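Zelcombe Plates: data card

Zelcombe Plates is the sample set that ships with the Gradow tabletop arm kit. It is meant for people who have unpacked the kit and would like to see it near some crockery before risking their own. The full set holds 932 episodes, recorded at 50 frames a second.

Contents

Fixed views and a wrist view are stored for each episode. The wrist view has the least to look at and takes up the most disk, which we put down to character.

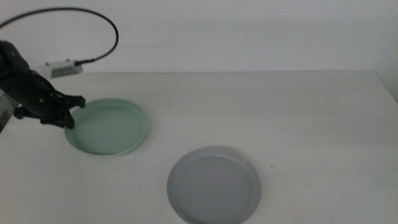
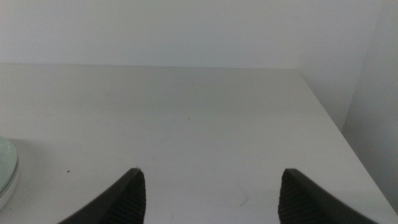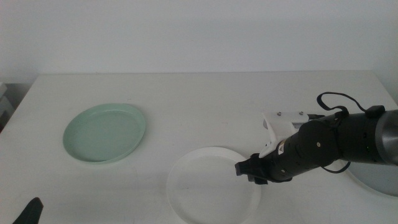 White table, plain wall, pale colours throughout.

Known limitations

Pale plates on a pale table are hard on depth estimates. We could have bought a tablecloth. The Varma loader copes, mostly; the older Jokis one sulks and should be retired.

The tabletop has specks and smudges. Please don't train anything to pick them up.

Loading

Unpack the archive, point the loader at the top folder and allow roughly 6 minutes for indexing. If it reports 3520 missing files, you have pointed it at the wrong folder.

Licence

Free for research and teaching. Commercial users should write to Gradow support, open on Tuesday.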